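Bench notebook, cell 2, September
Cup stacking, rules revision (again)

Started the morning by reading our own rule sheet, a thing I recommend to everyone about once a year. It has 19 rules. Three of them contradict each other, and one refers to a cabinet we gave away when we moved in. Kyung-tae's handwriting in the margin next to rule 11 says "why?" and I have no answer for him.

The reason for all this is that Marianna wants the cup task at a state where the Erkitz people can run it without phoning us. So the rules have to mean the same thing to two people who have never met. At the moment "slow near contact" means one thing to me and something much faster to Kuldeep.

What I've changed so far:

Speed. "Slow" is gone. Within the contact zone the wrist moves at the low setting, and the low setting is written in the config, where you can't argue with it. If the wrist view smears on anything the gripper isn't holding or about to hold, leave it. If it smears on the target cup, flag the run.

Flagging. One flag per run, with a reason picked from the list. "Weird" has been removed from the list. It had 210 uses, most of them mine.

Clutter. The old text said the work area should be "reasonably clear," which we have all read as "as I found it." New text: anything left near the cups goes in the run notes by name before the first grasp.

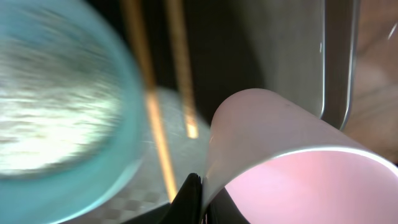
Wrist view, finger beside the pink cup. Teal one badly smeared, pink rim sharp enough to use.

By the new wording that one stays in, no flag. By the old wording Kuldeep would have thrown it out and I would have kept it, and we'd have spent lunch on it. I asked both him and Oona to grade it cold from the new sheet and they agreed, which has not happened since the coffee machine vote.

Oona did raise a fair point: "target cup" is only clear if the run notes say which cup is the target. Ours often say "cup." Added a line. Color first, then the object, so "pink cup," and if there are two of the same color you write left or right as seen from the operator's chair. Þórarinn asked which chair. We now have an operator's chair – it has tape on it.

Stop button. No change to the rule, only to where it sits on the page. It was number 14, below the paragraph on file names. It is now number 1. Hands stay out of the cell while the arm is enabled, and that includes hands that are only straightening a cup. I have written my own name next to this as a reminder to myself.

Still open:
Gripper force limit. The sheet says 10 and gives no unit. Trisevlow's manual gives a unit and a different number. Until I've talked to Marianna we use whichever is gentler.
Whether old runs get regraded. There are 1,000 of them. Kyung-tae says yes and has also booked vacation.
Rule 11.

Draft is in the shared folder under "cup rules new," next to "cup rules new FINAL," which is older. Please don't edit that one.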